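Workshop diary, February, late evening

Back from Pondbridge an hour ago, and my hands still smell of metal.
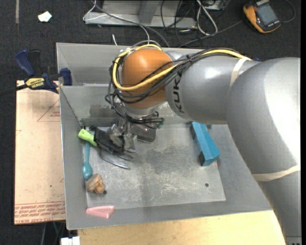

I wanted tonight to finish the picking program, which I call Polari, but most of the time went to the cables. When the wrist turns far to one side, they pull. I have moved the straps two times already and I am still not content. Tomorrow I will try to give the yellow one a little more length before the joint, and then drive the whole turn at slow speed.

The good part: the log now stands at 3,663 tries since I began at the shared workshop, and 2,588 of them are marked as good. With the long tools the result is weaker. The fingers close well on a thick handle, but on a thin one they often slide, and the wrapping on them wears quickly. I ordered new material from Grirkar. It should be here in 5 days, if the post is kind.

I also read again the chapter on grip force in the Bataineh manual. I had understood it wrongly the first time – the value must be set before the approach, so my last 840 tries were made with the old number. I was angry with myself for some minutes, then I made tea.

To do: clean the bin floor, check the clamp, copy the log to the other disk. I forgot my scarf there again.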